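The toy bins, October

We finally got around to the toys this month. They had been in cardboard boxes since we moved out of the Szekeres building, and the boxes were giving up. Mariann Kerekes from my old job told me to try metal bins, and I found a pair secondhand for 50 dollars.

They're plain gray, open at the top, and heavier than I expected. It took two of us to get them up the steps. One is a lot more scratched than the other. I wiped both down with dish soap and an old T-shirt and left the scuffs alone – they're for toys.

Sorting took 3 evenings. Puzzles with missing pieces went out. Stuffed animals went upstairs. Anything hard plastic goes in the bins, and the small stuff gets a shoebox of its own.

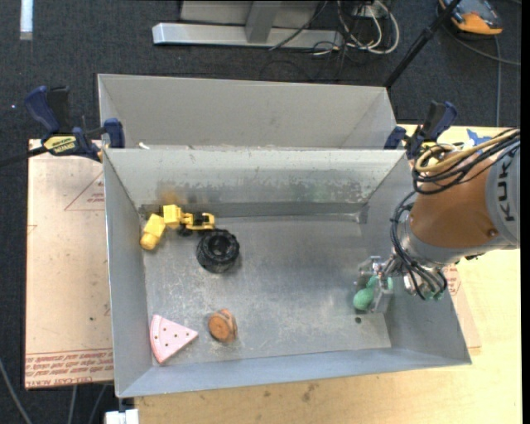

The yellow construction truck is staying, and so is the black tire with the chunky tread. I'm less sure about the pink wedge with the dark specks. My son says watermelon, my daughter says cake, and they both want it kept.

Next up is the hall closet, which is mostly coats and one broken vacuum. I still need felt pads for under the bins before they mark the floor.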